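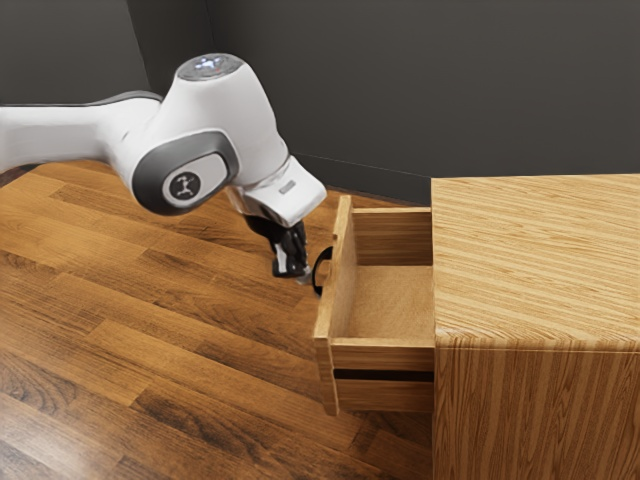 Monday, drawing bench – colored pencil over toned paper

Picked up where I left off with the pear studies. The plan was to see how far I can push wax pencil on the gray Diden sheets before the tooth gives up. Short version: further than I thought, but you have to go in light. I got five or six layers down on the first pear with barely any pressure, and then I got greedy and leaned on the dark green and that was that, shiny patch, nothing would stick to it afterward. I tried lifting it with the putty eraser and got most of the green off but the paper stays slick. So that one is a tester now. I've been scribbling swatches all over it, which is more use than the pear was anyway!

The second pear I did in a different order. White first, only where the light hits, then cream over that, then the yellows, and I left the gray of the paper alone for the middle tones. Much better. The gray does half the work if you let it. I keep forgetting this every time I come off white paper and then I fill everything in like a coloring book.

Solvent test

Used the odorless stuff from the Steiner bottle with a small stiff brush. Two passes, left to dry with the window open in between. The first pass melted the yellow into the cream very nicely. The second pass did almost nothing except drag some of the brown stem color down into the fruit (my fault, dirty brush). Paper stayed flat, no buckling. On the back there's a faint oily shadow that may or may not fade – check it again in February and write down what it looks like.

The Skevum pencils blend easier than the Grorkus ones, no contest, but the points crumble if you so much as look at them. I broke the dark red three times and I'm now fairly sure the core is cracked all the way down. Grorkus holds a point forever and is good for the speckles and the stem. Mixed on the same drawing they're fine as long as the hard pencil goes down first. Hard over soft just plows a groove.

Price note for whoever orders next: the pad of the gray was 66 at the shop in town, nearly the same by mail once you add shipping, so just buy it in town and get to flip through it first. One pad last fall had a dented corner all the way to the back sheet.

Things to try

Blue-violet for the shadow side instead of more brown. The brown goes muddy on gray.

Same pear on the tan sheet, same pencils, same order, so I've got something to compare.

Scan before spraying. The fixative darkened the whites last time and I had no record of what they looked like before.

Left the second pear pinned over the sink, please don't take it down, the stem still needs work and I want to see it in morning light first. The swatch sheet is in the flat drawer with the other grays. Add to it if you like, but write the pencil number next to your swatch, there are already four mystery greens on there and two of them are mine.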